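Household robots: drinks and drawers still take patience

Jun 27, 2022

Can a machine do the small chores at home yet? The engineers at Prekix, a robotics company in Haltolberg, answer with "sometimes, and slowly." Their humanoid is now practicing kitchen jobs, such as handling bottles and working near an open refrigerator, before a longer home trial which is planned for August.

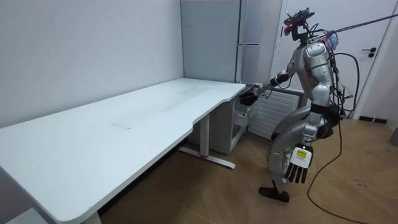
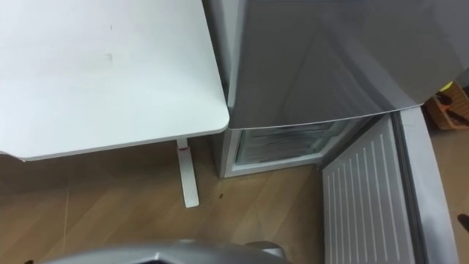
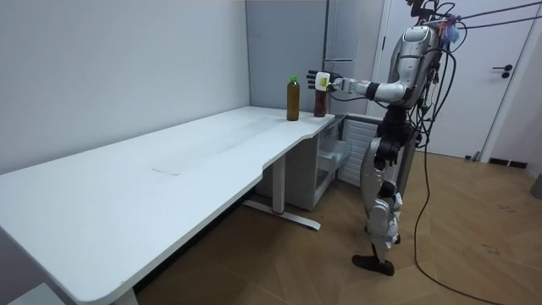 Two bottles at the far end of the desk, with the hand directly over the darker one. 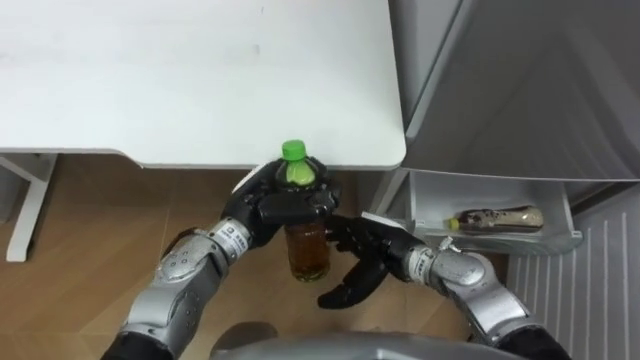
The company has set itself a simple goal. A person should be able to say what is needed and then leave the room. For this, the robot must finish a list of 6 chores in 90 minutes without help. According to Prekix, it has finished 2 of them inside the limit so far, and both were the easiest on the list.

Bottles are a harder subject than many people expect. A full one and a half-empty one do not behave the same in the hand, and a cap that sits badly can change the grip. Doors are also a problem — each one opens with a different force.

Shops may see results sooner than families. Fliltby, a grocery chain with 25 stores in the region, wants to try a similar machine for filling shelves at night. Its partner in the plan, the equipment supplier Bondarchuk, prefers a wheeled base, which is cheaper to repair. The two firms have not yet agreed on the model, and no price has been given.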